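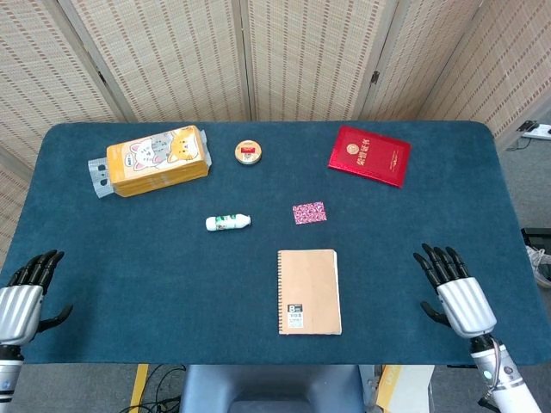 **Which felt do I need for a sorting table?**

Use a wool-blend felt at least 3 mm thick, glued to the top and wrapped over the edge. Thin craft felt creases under hardcovers and pulls at the corners. Brikolow sells a suitable grade by the metre.

**How should small items be spaced?**

Leave a hand's width between neighbours. Put flat, stiff things such as certificate folders towards the back. Small bottles can lie on their sides; felt has enough grip to stop most of them rolling.

**Will a round tin mark the surface?**

A metal rim leaves a ring if the tin stays put for weeks. Brush the nap with a dry clothes brush.

**Does a spiral notebook need special handling?**

Lift it clear of the table. Dragging the wire catches fibres, and a snag can't be mended neatly.

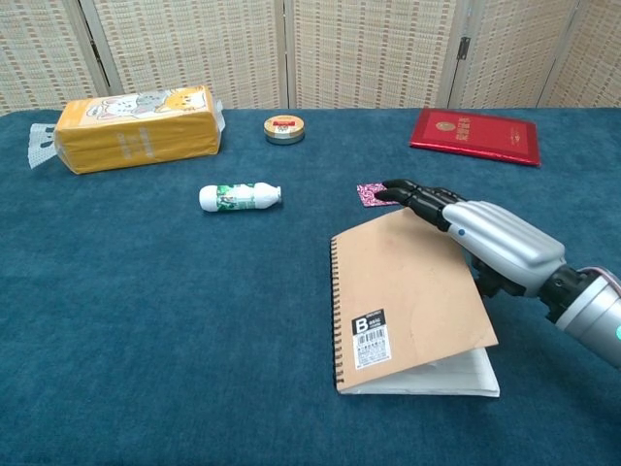 ## Cleaning and colour

**Can felt be washed in place?**

No. Vacuum on low, then blot spills with cold water. Lotion needs a dry solvent; Jovita Ponce's notes on the Morkach page list three.

**Is teal colourfast?**

Mandik rates its teal for 100 hours of direct light. Keep a folding screen between the table and any window.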